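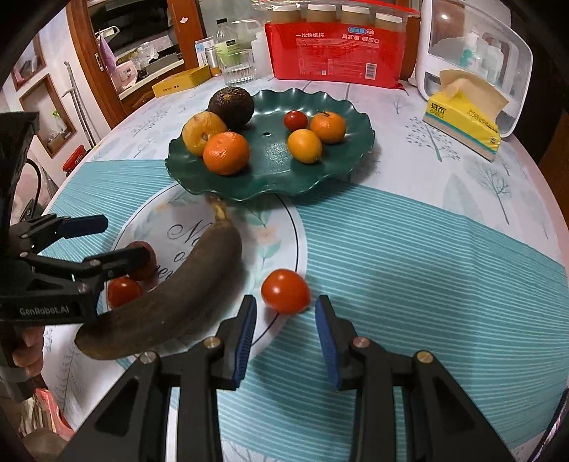 5 min read

Fruit bowl and table check - Plesesia House, shared dining room
Checklist no. 2931, July, with comments

This check covers the round table, the cloth, the fruit plate and anything else left out between meals. It is done before breakfast, at 7.30 am, and again when supper has been cleared. Mark each line OK, ACTION or N/A. Comments from the last round are under each line.

1. Fruit and tomatoes

1.1 All produce looked at and turned over, undersides included.
ACTION. The large banana is well past eating, its skin dark brown-grey up to the yellowish stem. Take it off the table. If the flesh is sound when peeled it can be mashed and frozen the same day, otherwise it goes in the food waste.

1.2 Wrinkled fruit checked by hand.
ACTION. There is a wrinkled yellow-orange one on the left of the green plate, next to the mandarin. Wrinkled skin alone is no reason to bin a fruit. Press it gently at both ends. If it gives way, leaks or smells of drink, remove it and wipe whatever it was touching.

1.3 Avocado checked at the stem end.
Dark skin is normal on many ripe avocados and tells you little. Press near the stem. Once ripe, move to the fridge and use within two days.

1.4 Any mould.
OK on the last round. If mould is found on soft fruit, throw the whole fruit away. Do not cut round it. Lift out the neighbours, wash and dry them, and wash the plate before they go back.

1.5 Produce kept on a plate or in a bowl.
ACTION. Three tomatoes were lying straight on the cloth beside the banana. There was room for them in the middle of the green plate. Tomatoes roll, and a squashed one on the floor is a slip hazard.

1.6 Tomatoes kept apart from ripe bananas where possible.
ACTION, minor. Ripe bananas bring everything near them on faster. A separate small dish will do.

2. Plates and dishes

2.1 Rims run over with a dry finger for chips, especially wavy or scalloped rims.
OK. Any chipped piece comes out of use, even if the chip is small. Wrap it in newspaper before binning.

2.2 Fruit plate washed.
Once every 5 days with hot soapy water, or straight away after a leak. Dry fully before refilling. Write the time on the kitchen sheet.

2.3 Dishes standing well in from the table edge.
OK. On a round table it is easy to misjudge this when chairs have been pushed in, so check from the side as well.
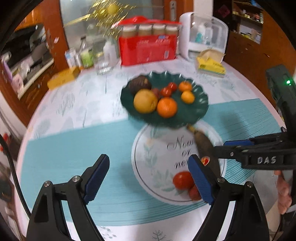 A comment left on the previous version of this sheet said that putting bananas and tomatoes together on a side plate only moves the problem from one dish to another, and asked for a hook for bananas instead. The same comment asked for the little stickers to come off when fruit is unpacked, as they end up in the food waste and have to be picked out by hand. Both points have been taken up. The hook is on the next Skurkari order, and stickers are now line 3.2 below.

3. Washing and unpacking

3.1 Hands washed before fruit is handled.
The notice by the sink has faded and needs replacing.

3.2 Stickers removed and put in general waste.
New line. One found on the brown fruit on the white plate.

3.3 Fruit washed before it is eaten, including fruit that will be peeled.
Cold running water for 30 seconds, no washing-up liquid. Do not wash the whole bowl in advance - it keeps less well if it goes back damp.

4. Bottles, glasses and cartons

4.1 Every container at the back of the table identified.
A glass, a glass bottle, a carton, a white plastic bottle and a light green container were grouped behind the yellow box. Read each label. Anything that should be chilled goes back in the fridge after the meal. Cleaning products are never kept on this table, whatever the size of the bottle.

4.2 Glass kept where an elbow will not catch it.
OK. Please leave a gap between the glass and the bottle so that one can be lifted without knocking the other.

5. Tablecloth and table

5.1 Cloth hanging evenly, with no long side that could be caught by a chair or a child.
Look at all sides. The Zieliński table clips are in the dresser drawer if the cloth has been slipping.

5.2 Cloth checked for juice and squashed fruit.
The pattern hides small marks, so feel the cloth with the flat of the hand under and around each dish. Wash at 5 pm changeover if sticky. Use the Jellix powder, half a scoop.

5.3 Table steady when leaned on.
N/A, to be done with the chairs next month.

Carried over: banana, wrinkled fruit, loose tomatoes, sink notice, hook.

Home Kitchen Dining room Laundry Checklists Contact
Search checklists...
Type a word and press Enter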